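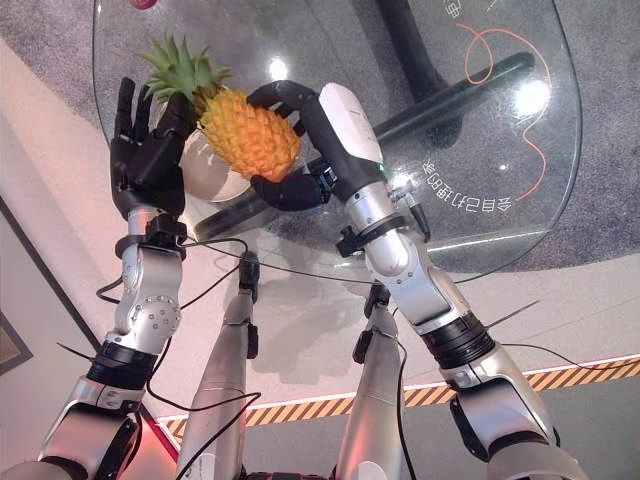
# Zidel Rules for Two-Handed Object Handling

The **Zidel Rules** are a set of good practice rules for robots which hold one object with two hands. They are used mostly in laboratories and small test rooms. The first version was written by Kálmán Deák and Lacey Pearce, and it was later edited by Graham Bellamy. The rules are voluntary and do not replace the safety law of any country.

## Scope

The rules cover robots with two arms and fingered hands, working at a table or a bench. The object may be hard or soft, but its mass must be known before the work begins. Fruit with a rough skin, such as pineapple, belongs to the class "irregular, natural". Objects of this class are weighed again every Sunday, as they lose water.

## Main provisions

**Grip.** Both hands must touch the object before it is lifted. One hand may support while the other closes its fingers — the text calls this an "unequal grip" and permits it.

**Surface.** Glass tabletops are allowed. The operator must enter the height of the glass by hand, for the reason that depth sensors can read the floor through it. Strong reflections should be noted in the test record.

**Cables.** Cables at the wrist need enough free length for the full turn of the joint. A loop may hang, but it must not reach the fingers.

**Floor marking.** The border of the work area is marked with striped tape in yellow and black. Visitors remain outside of it during motion.

**Records.** Each test series has at least 20 lifts. The record is kept for five years.

## Reception

The Ashworth workshop adopted the rules in April and reported 356 lifts in its first series. Lukian Yurchenko criticized the section on cables as too general, and proposed a minimum bend radius. This proposal is not yet accepted.

## See also

- Demeo grip classes
- Zedberg table test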